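4.2 Waiting as a task

Queueing research has tended to treat the queue as a matter of arithmetic. People arrive, people are served, and the difference is called a delay. Our diaries from the Bovness parcel office, which yielded 3,927 usable entries, suggest that those doing the waiting keep rather different books. A wait of ten minutes in a line that moved was often written down as five. The same ten minutes in a line that stood still became 'most of the morning', and in one case 'my youth'.

Diarists who could see the counter complained less than those who could not, even when they waited longer - a finding that will surprise few readers who have stood behind a pillar. Numbered tickets helped only while the numbers came in order. Once 300 was called before 298, trust went and did not come back that day. 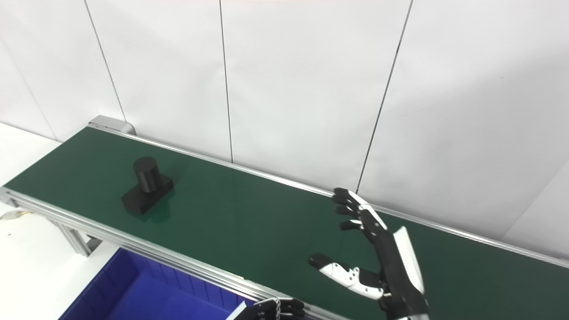

Figure 3. A single item on a belt conveyor.

Lauri Heinonen objected, on reading a draft of this section, that we had made too much of movement and too little of fairness: a slow line is forgiven, he wrote, provided no one is let in at the side. The diaries partly bear him out. Pushing in appears in 500 entries, usually in capitals, and we return to it in Section 5.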